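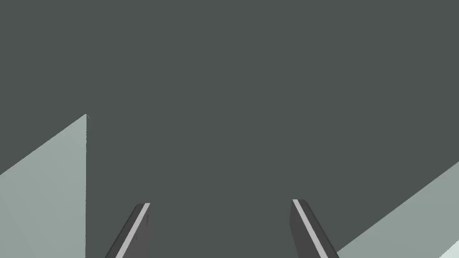 I get a lot of the same emails about the Drendano hand grinder, so I finally sat down and wrote out my answers in one place. The one I get most is about color, so let's start there: the body comes in cream or in a color I call Pond, and Pond is very close to the flat dark gray-green that fills most of the picture at the top of this page. Plain, one even tone, no speckle. If you look at that and think "too dark for my kitchen," go with the cream!

Who makes these?
I do, with Elżbieta Górecki, who cuts and finishes the bodies. We work under the name Avisetti. The burrs we buy in, and everything gets put together and test-ground on my bench before it goes in the box. (So yes, you may find a little coffee dust in the catch cup. Give it a wipe.)

Is it good enough for espresso?
It'll go fine enough, and I pull shots with mine most mornings. But it's a lot of cranking, and if you only drink espresso I'd nudge you toward something with a longer handle. Where I really love this grinder is moka pot and pour-over.

How many clicks should I use?
Start with the dial all the way closed (gently, don't force it) and count out from there. I sit at 14 for moka pot and somewhere in the twenties for pour-over, depending on the beans. Light roasts I take a couple of clicks finer. Your taste might be nowhere near mine, so change one thing at a time and write it down on the bag.

How much coffee does it hold?
Enough for two mugs if you don't heap it. If you're making coffee for a table full of people you'll be filling it twice, and your arm will let you know.

Why does it squeak?
Nearly always it's the top bearing running dry. Take the handle off, put one small drop of food-safe mineral oil on the shaft, put it back and turn it with no beans in for a bit. Please don't use cooking oil. It goes sticky and smells like old fries by the end of summer, ask me how I know. If it still squeaks after that, send me a video with the sound on.

Can I wash it?
The catch cup, yes, in warm soapy water. The burrs, no. Brush them out every couple of weeks, and if you like dark oily beans do it more often. Nothing goes in the dishwasher!

Grounds stick to the cup. Am I doing something wrong?
Nope, that's static, and it gets worse in winter when the heat is on. Wet the handle of a spoon, stir it through the beans before you grind, and most of it goes away.

What does it cost?
$109 for either color. Shipping inside the US is included. A replacement burr set is $4 off if you order it along with the grinder, which I know isn't much, but it saves me packing a second box.

What's the number stamped on the bottom?
That's your serial number, and they go in order. Teodoro Manríquez, who handles our repairs, has number 771 and has taken it apart more times than anybody should. Put yours in the subject line when you write and he can look up which bearing you've got. Anything before 1,119 has the older one, so it needs the older spare too.

Do you do repairs out of warranty?
Yes. Write first so we can tell you what it'll run before you mail anything. Teodoro takes a break in September, so a grinder that shows up then will sit on the shelf until he's back.

Can I get one with a different handle knob?
We've got the round one and the flat one. The round one is kinder to small hands, the flat one packs better for camping. Tell me which in the order notes, otherwise you'll get the round.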